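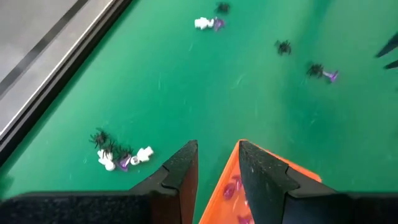

## Ticket 75: picks rejected at station Olvera, small toy sort

**Opened:** Sep 8, 2026, by Jovita Jaramillo
**Assigned:** Higinio Valdovinos
**Standard:** Totville work rules, section 11 (table reset and release)
**Status:** closed, one follow-up

### Report

Review sent back 11 picks from the morning run. All of them have the same code, "neighbor moved." The operator goes for one spider and the legs pull a second spider or a hat along with it. Section 11 says a pick counts only if the other pieces stay put. Jovita asked if the rule applies when the pieces were already touching at the start.

### Log

**Higinio:** Checked the gripper first. Fingers open and close evenly and the tips meet. Ran the no-load cycle 2 times with no fault codes. Not hardware.

**Higinio:** Read the rule again. It says "pieces shall be placed apart," but gives no distance and doesn't say what to do with a pile. The black spiders are the problem because their legs cross. Ghosts and hats are easy to separate.

**Jovita:** We've been tipping the pieces out and starting. If every pile has to be pulled apart by hand, the reset takes longer and we miss the slot count.

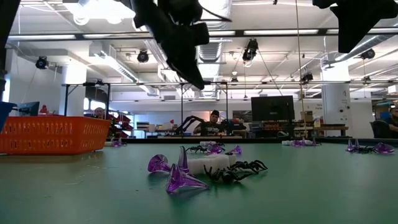 I'm not against doing it, but somebody has to write down how far apart is far enough. Also, does a spider resting on the foam block count as touching? The block isn't a pick target.

**Liesl Mayrhofer:** The block is a fixture under section 11, so contact with it is allowed. Contact between two pick targets is a separate case. Log it as "contact at start" and don't fail the pick if the neighbor shifts. It fails if the neighbor leaves the table or gets carried to the basket.

**Higinio:** Then most of the 11 should be re-scored. Went through them with Ketill. Nine pass as contact at start. Two stay failed, second spider went into the basket both times.

**Ketill Kvaran:** Agree with the nine. Please don't reach in to separate pieces while the arms are enabled. Two resets this week were logged with no hold pressed. Hold first, hands in, hands out, then release. That part of the rule has no exceptions.

**Jovita:** Understood, will go over it with both shifts.

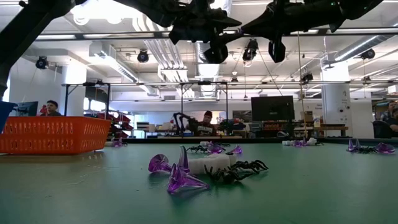

*Olvera table, arm overhead, basket at left.*

### Resolution

- Nine picks re-scored to pass, two left as failed.
- "Contact at start" added to the code list in Grarkska.
- Hold must be pressed and logged before any hand reset.
- Tipping pieces out is still allowed.

### Follow-up

Liesl to add the contact wording to section 11 at the November revision. Spacing distance still open, Hanne Mäkelä has it.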